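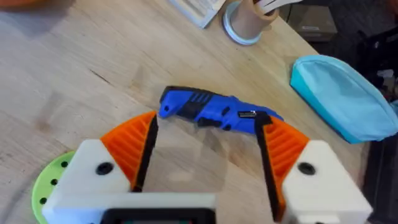
Count the bad grasps too

When our group at Remska wrote up its grasping results in June 2018, the number everyone wanted on the first page was the success rate. I argued against it and lost. I still think I was right.

The method is simple. A person guides two arms through a task, the arms record what their cameras and joints report, and a model learns to copy it. We had 1,381 recorded runs to start with. After cleaning, 933 were left. The rest were thrown out because the operator missed, dropped something or had to back off and try again.

That cleaning step gets one line in most papers. It deserves a page. A handheld rotary tool lying at an angle on a table is not an easy thing to pick up. The body is thick at one end and narrow at the other, and the fingers can come down in a place that looks fine from the wrist camera and is poor for lifting. People get this wrong, then fix it. The fixing is what I would most like the model to learn, and we deleted it.

I also think we test on tables that are too tidy. One object in the middle of a bare surface tells you very little. I would take 23 trials with cups, a pouch and small toys lying about over 400 with a single block. Something small held beside the rim of a cup leaves little room for error, and the other arm may be waiting over a different object the whole time. A single success rate hides which of these things went wrong.

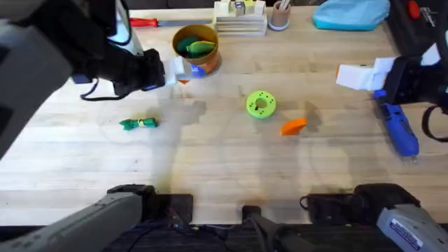 Kenna Rennie disagrees, and told me that failed runs mostly teach a model to fail. In her view a small clean set beats a large messy one, and anyone who wants recoveries should record them on purpose, as their own task, with their own labels.

She has a point about labels. Ours were poor. If nobody marks where a mistake starts and where the recovery begins, the model has no way to tell them apart. But that is a case for better labels, and we could add them to the runs we already have - the files were moved to another drive, and none of them were erased.

I have asked for time in August to do it.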